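Chapter 7
Table, Screen and Sheet
Rimantas Lūse

This chapter deals with the three plain surfaces from which most small working places are made up: the table top, the upright screen behind it, and the paper laid over it. Chapter 6 covered lighting and glare. The terms matt, sheen and contrast are used here as they were defined there.

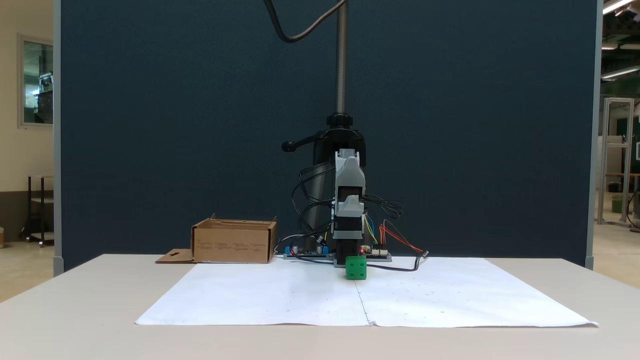
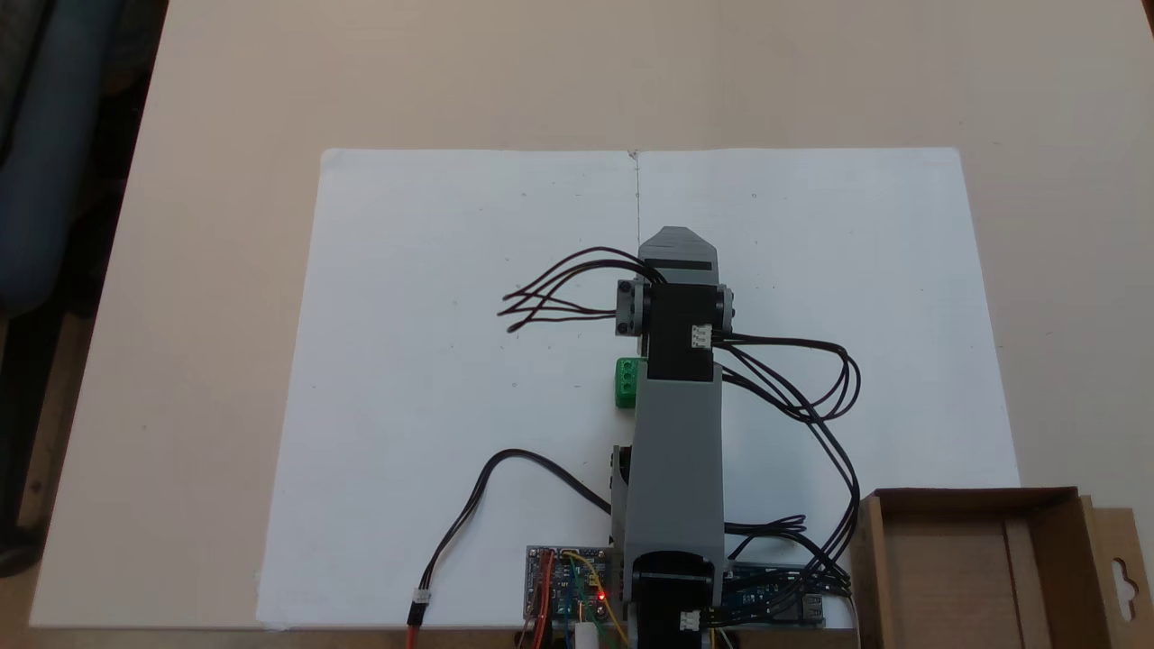
Figure 7.1. First picture: pale table top with a dark blue fabric panel behind it. Second picture: white paper, with a fold line down the middle, laid on a beige table top.

7.1 Scope

A working place is taken in this chapter to mean a table used for one kind of task over a period of weeks or longer. Desks used mainly for writing are treated in Chapter 9. Kitchen worktops have their own rules on joints and sealing and are left out altogether.

The reader should by the end be able to choose a table top colour for a given task, place a screen behind it, and say whether a loose covering is suitable. The exercises call for a tape measure, a sheet of white paper at least as wide as the reader's forearm is long, and a table that can be cleared at one end.

7.2 The table top

Colour is the first property to settle. A beige or other light neutral top reflects enough light to reduce shadow under the hands, and small dark parts stand out well on it. Its weakness lies with pale objects. A cream washer or a short length of white thread may be lost on a beige top at arm's length, although the same object is easily found on a dark one.

Finish comes second. A matt finish is preferred wherever lamps are fixed above the table. Where only a glossy top is available, the lamp should be moved to one side before any covering is tried.

The third property is size, and two measurements are needed. The clear depth is the distance from the front edge to the nearest fixed obstacle, which may be a wall, a screen or the foot of a stand. The clear width is taken along the front edge between the nearest obstacles on either side. Both are nearly always smaller than the size of the table as sold. In the Ronstead survey, used throughout this book, a table with a listed width of 1000 mm is recorded as such only if the full 1000 mm can be used by a seated person; otherwise the clear width is entered in its place.

Equipment that stands at the back edge takes up less clear depth than the same equipment placed centrally, but the front part of its base must still be allowed for. Leads lying on the table are measured as part of the equipment to which they belong.

7.3 The upright screen

A screen behind a table does two jobs: it hides whatever lies beyond, and it gives an even background against which objects can be seen. The panel in the first picture is of the common fabric type, dark blue, with light grey metal rails at its two sides. The rails end in small rounded feet.

A dark fabric panel has low sheen and shows few marks from normal handling. Pale grey and metallic objects are clearly outlined against it. Black objects are not, and where the outline of a black part matters, a piece of light card may be pinned or stood behind it for as long as needed. Fabric collects dust along the lower edge and should be brushed downwards, in straight strokes, before the table itself is wiped.

The following points apply when a fabric panel is put in place.

The rails should be upright when checked from the front and from one side. A lean that is too small to notice in the panel will often show beside a vertical post.

The panel should be wider than the part of the table in use. A gap at the side lets in movement from the rest of the room, which is more tiring than a cluttered background that stays still.

Feet must rest fully on whatever supports them. A foot half over the table edge will work loose.

7.4 The loose sheet

Paper is the cheapest covering and the quickest to change. It gives a white ground with sharp contrast for coloured objects; a small green block, for example, is picked out on it at once. It may also be marked in pencil, so that positions can be noted and returned to later.

Large sheets are usually stored folded, and a fold leaves a line. The line in the second picture runs down from the top edge. Such a line is harmless for most purposes and can serve as a rough centre mark, provided that the fold was made with the edges matched. Where the surface has to be flat, the sheet should be taken from a roll or pressed under boards for 18 hours before use.

Specks and small marks show up more on white paper than on a beige top. They should be looked at before work begins. A mark already on the sheet may later be taken for a pencil note, and in the Lilano exercises at the end of this chapter students are asked to ring every mark they did not make themselves.

A sheet may be left loose if nothing on it is dragged or slid. In other cases it is held at the corners with low-tack tape. Tape along a whole edge is not advised, as the paper then ripples when the air in the room grows damp.

7.5 Choosing between them

The choice of surface depends on the smallest object that must be seen. The method used in this book is the one set out by Semeniuk. The object is placed on the bare table top, viewed from the normal seat, and then moved on to white paper and viewed again. If there is no clear gain, the paper is left out. If the object is mostly viewed from the front and not from above, the same test is made with the screen as background, and the table top is ignored.

Two observers should carry out the test separately and compare their notes afterwards. Results taken in daylight do not hold for lamplight and must be recorded apart.

7.6 Terms used in this chapter

Clear depth: usable distance from the front edge to the nearest fixed obstacle.
Clear width: usable distance along the front edge.
Ground: the surface against which an object is seen from above.
Background: the surface against which an object is seen from the front.
Loose sheet: any paper covering not fixed along a full edge.

Section 7.7 begins with the measurement of clear depth and uses the Wukby table plan printed inside the back cover.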